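Home | Stories | Poems | Back Issues | Submit | Contact

The White Thing

My aunt left me the apartment over the old Demari bakery in Ivthorpe, plus 21 boxes and one note. The note said, "Do the bathroom closet first, you'll thank me." I did the bathroom closet last, naturally.

I'm a good packer, I want that on the record. I've moved eight times and I've never lost so much as a teaspoon. But my aunt bought from catalogs (the Histier one mostly, it came every October, thick as a loaf of bread) and she bought things that didn't look like anything. You'd pick one up and turn it over and still not know if it went with the kitchen or the Christmas stuff. I had a box for that. I had three boxes for that, by the end.

So it's past midnight and I'm on the closet floor eating crackers, and I get to the white thing. Smooth all over, like it was poured. I ran my thumb down into the hollow and around the rim, ridge after ridge, and I thought, well, you're not a soap dish. Then I thought, are you a soap dish?
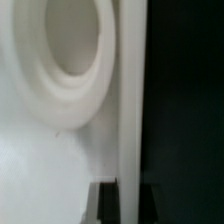 Ivthorpe Quarterly – Issue 8 – page 123

There was a tiny dark speck just under the rim. I licked my finger and rubbed at it, the way she used to go at my face before church, and then I stopped. I don't know why. It was late and I'd been throwing things out since breakfast – her slippers, her coupons, a whole drawer of bread ties – and all of a sudden I didn't want to be the one who cleaned that off.

I called my sister. She's two hours behind me and she picks up for anything.

"It's white," I said. "It's got a sort of a bowl in it, an oval, and rings going around."

"Is it the foot thing?"

"What foot thing?"

"She had a foot thing. Or it was for eggs." I could hear her television. "Does it plug in?"

I looked. I couldn't find anywhere for a cord, but by then I didn't trust myself to find my own elbow. My sister said to toss it. Then she said, wait, no, don't toss it, and neither of us talked for a bit. Her show went to a commercial.

"Did she ever tell you what she wanted done with the place?" she asked.

"She told me to do the closet first."

"And did you?"

I ate a cracker into the phone.

In the morning the man from Tymoshchuk Hauling came up the stairs, all cheerful, and asked which boxes were going. I pointed. He took the first two down and came back for the third, and I said hang on, and I dug through the newspaper until I had it out again, and I stood there holding it against my bathrobe like a cat.

"What is it?" he said.

"It's for eggs," I told him, and he nodded and took the box.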